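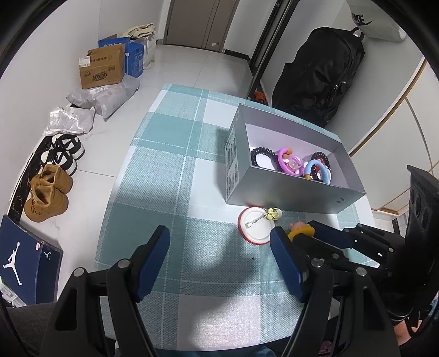

Step 4 in progress: small things in the open gray box, the pin or hair clip still on its dish.

Section 3. Setting Up Your Sorting Table

If you read Section 2, you already have your labels cut and your notebook open. Now comes the part I like best, which is getting all the tiny stuff out of pockets, drawers and purse bottoms and into boxes! I wrote this guide for my sister when she moved to Biddale, and I've patched it up a few times after that. The last big round of changes was April 29, 2018, when I rewrote the parts on baby things.

What you need

A table you can walk up to from at least two sides
A tablecloth (plaid is fine, plain is easier)
One open box with no lid, shallow enough to see the bottom
One small dish with a rim
A strip of floor along a wall for the big items

Steps

1. Spread the cloth and pull it smooth. I go over mine with my palm from the middle out. A wrinkle will hide an earring back for weeks, ask me how I know.

2. Put your open box in the middle of the table. Any sturdy cardboard box will do, and a white inside is really nice for this – dark hair ties show up right away against it. Take the lid off completely and put it in another room. If it stays on the table you'll start piling things on it (I do, every single time).

3. Set the dish beside the box. The dish is for anything with a point or a clasp, so hair clips, pins, brooches, that sort of thing. Mine is a round white one with a red rim and I'd be lost without it.

4. Now start sorting. Soft and rounded things go in the box: spiral hair ties, teethers, ring toys. Don't fuss about groups yet. You only want them off the cloth and in one place where you can look down and see them all.

Note: Yes, hair ties and teethers share a box at this stage. They get split up in Section 4, when you bring out the Stondus trays. If you don't have Stondus trays, a muffin tin works just as well.

5. Lay pins and clips on the dish one at a time, with the decorated end toward you. Little flowers and beads get snagged when you dump a handful in, and then you're picking them apart with your fingernails.

6. Leave small toys that don't have a home yet on the cloth near the dish. You'll come back to them.

7. Check the cloth for specks before you move on. Pick up every crumb and bit of fluff you see and look at it before you toss it. Last February I threw out a doll shoe that I took for a raisin.

CAUTION: Keep pins and clips away from baby things at all times, and never drop one in the open box "just for a second." Small hair ties aren't for babies either. If there's a crawler in the house, do this during nap time and sweep the floor when you finish.

CAUTION: Wash teethers and ring toys before they go back to a child, following whatever the package says. My friend Emiko Furukawa boils hers, but some kinds can't take it, so please check first.

The floor row

8. Line up the bigger items against the wall, next to the table. I put shoes closest to me, then parcels and plastic bags, then shipping boxes, with the tote bag way at the back. Boots can stand up. Sneakers can lie on their sides if that's how they land, it doesn't matter for now.

9. Keep shoeboxes with their lids. You can lean the lid on the box while you work, and then you won't spend an evening matching them up later.

10. Turn shipping labels so you can read them without bending down. Anything going back to the store gets a sticky note today. I missed the return date on an Arroyo lamp this way and I'm still a little mad about it.

Note: Leave a clear path to the door! You'll be carrying boxes through it in Section 5, and you won't be able to see your feet.

If something goes wrong

The box fills up too fast: start a second one. Don't heap.

You find a piece of something and can't place it: put it in an envelope marked "parts" and write down where you found it.

You run out of steam: fold the corners of the cloth up over the loose bits and leave it until tomorrow. Move the dish up to a high shelf first.

Go on to Section 4, Trays and Dividers, once the cloth is clear.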